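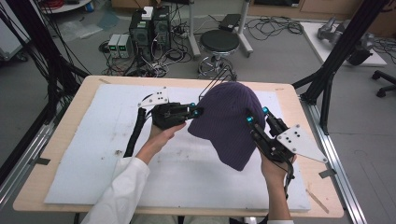 Planning and Buying Automation Equipment
Week 9 handout — Costing a hand-held gripper station
Instructor: Valentina Ocampo

Read this before you open a vendor quote. Most of the proposals I get in this course price the gripper and stop there. The gripper is the part with the nice brochure. Look at what sits around the work: a table, a frame, cables, desktop computers, bench power supplies, a power strip. Somebody signed for every one of those, and your budget has to name them too.

What the quote leaves out

Dankwa, our practice vendor, lists a pair of grippers at $2000. Fine. The quote has no line for mounting plates, spare fingertips, cable or the computer. It says "compatible with standard workstations," and I would not pay a cent on the strength of that sentence. Ask which workstation, and get the model in writing.

Floor space is the other hole. Computers and power supplies parked on the floor cost nothing on paper, but cords spread, and stools and chairs need room too. Draw the floor to scale and include the cords.

Soft goods

Vendors like to demo on boxes. A knit hat folds, stretches and changes shape every time it is lifted. If your plan says "handles garments," I want to know which garments and how many tries. Senyo Amoah's group last April asked Latport for 20 lifts in a row on the same hat, no resetting by hand between them. Latport sent a video of one lift. Put the 20 in your purchase terms.

Two operators or one?

Two hands on two grippers is one person's full attention. Labor goes in the budget by the hour, including setup and breaks. I have yet to see a student estimate that was too high.

Due next class

1. A one-page budget with a separate line for cables and power.
2. A floor sketch.
3. Your acceptance test, with a number in it.
4. The name of whoever fixes it when it breaks — "the vendor" is not a name.

Work in groups of 2. Questions on the Dankwa quote go to Nhyira Korletey.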